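Toy Doughnut Table - README

What is in this folder

This folder keeps the pictures and notes of the toy doughnut table in the Burkham office. The notes are for people who want to label the toys, compare the tables with each other, or set up a similar table in their own place. I tried to write everything in simple words. If a sentence is not clear, please write to me and I will repair it.

The set was started by Zerrin Çetinkaya in February. I took over the notes after her, and I kept her names for the toys where it was possible.

Contents

notes/ - one text file per table setup
pictures/ - the still pictures
labels/ - one label file per picture, same name as the picture
names.txt - the list of allowed toy names
CHANGES.txt - what was changed and by whom

There are 2,000 pictures and 2,000 label files. If your copy has fewer label files than pictures, the download was not complete.

Toy names

Please use the names from names.txt and do not make new ones. A name is built from the color of the icing first and the topping second. The most used ones are:

chocolate-sprinkle: brown frosting, sprinkles in several colors
white-sprinkle: white top, sprinkles only on a part of it
blue-sprinkle: turquoise-blue icing which drips over the edge, pale dough
cream: cream-colored, used also when you see too little of the doughnut to say more

In the first version "blue-sprinkle" was written as "turquoise" in 17 label files. These are corrected now, but older copies may still have the old word.

The table

The tabletop is light wood with a warm tone, and the grain is easy to see. The lamps on the ceiling leave pale streaks on it. We do not use a tablecloth for this setup. Zerrin tried one, and the small pieces were getting lost in the folds.

The large white bowl goes at the back and the doughnuts go in front of it or to the sides. The distance between doughnuts is free. It is allowed that a doughnut is only half inside the picture, and in this case you still label it.

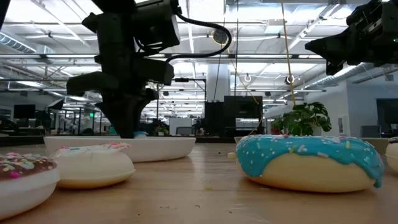
How to label small things

1. Crumbs and specks. On the wood you will often find tiny yellow bits, for example in front of the bowl or in front of the doughnuts. Label them as "crumb", even when you are not sure what they are. Do not join two of them in one label.

2. Pieces at the bowl. A small colored piece at the edge of the bowl gets the label "piece" plus its color, for example "piece-light-blue". Do not guess which toy it belongs to.

3. Sprinkles. They are part of the doughnut and have no label of their own. In the free text field you can write the sprinkle colors, but it is not required.

4. Things behind the table. The potted plant is labeled "plant" one time per picture. The ceiling, the ducts and the light fixtures are all "background".

Known problems

- The white doughnut and the bowl have a similar color. When they stand close to each other, the border between them was sometimes drawn wrong. Hüsnü Uysal checked the setups 1 to 2 by hand, the others are waiting.
- The blue doughnut is larger than the others, and some labelers gave it the name "cake". Please change it when you see it.
- The streaks of light on the wood are not objects. We found a few of them labeled as "plate".

Setting the table again

Wipe the wood with a dry cloth and wait until there is no dust in the light. Put the bowl first, then the largest doughnut, then the smaller ones. Take one picture and compare it with the note file of the same setup. Small differences are fine - the note file says which doughnut is left and which is right, and this order is what matters.

Please put the toys back in the box marked Koval at the end of the day. The box marked Satby is for the toy vegetables.

Contact

Questions about the labels go to Hüsnü Uysal, questions about the toy names to Zerrin Çetinkaya. For changes in names.txt, write the old name and the new name in one line and add it at the bottom of CHANGES.txt.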